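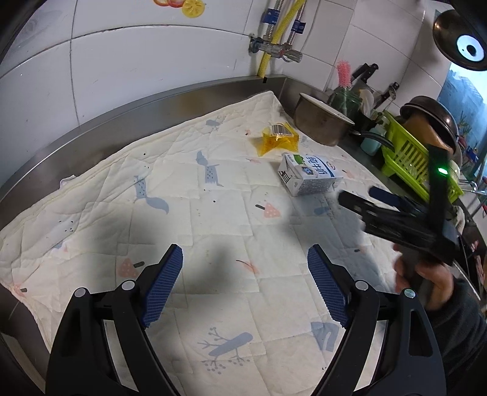 Narrative and Quest Design — minutes, Friday, 10:00

Present: Nokuthula Mkhize (chair), Siyabonga Msimang, Petronella Naidoo, Mbali Rampersad (minutes)
Apologies: Marthinus Van der Merwe

1. Previous minutes
Accepted with one correction: the ferry quest starts in Pakutport, not Kutwood.

2. Waaka companion arc
Msimang reported that the loyalty flag is set before the harbor conversation ends. A player who skips the last line gets the later dialogue with the trust value still at zero. The flag will move to the exit node. Existing saves will be patched on load.
Naidoo asked whether Waaka can still leave the party in Kutwood. Agreed that she can, but only if both warnings have played.
Action: Msimang

3. Dialogue count
The Jivlow build holds 532 lines for the Pakutport chapter. Of these, 17 have no speaker tag and will fail the audio export. Naidoo to tag them before the script is locked. Two duplicate greetings to be deleted.
Action: Naidoo

4. Codex entries
Over 40 entries are still in draft. Mkhize wants the faction entries finished first — the quest log links to them directly. Character entries may ship with short text. Spelling of place names to follow the map file.
Action: Rampersad, Van der Merwe

5. Kutwood ending
Deferred until Van der Merwe is present. The branch stays disabled in the test build.

6. Other business
Recording is still planned for November. No studio confirmed.

Closed 10:50.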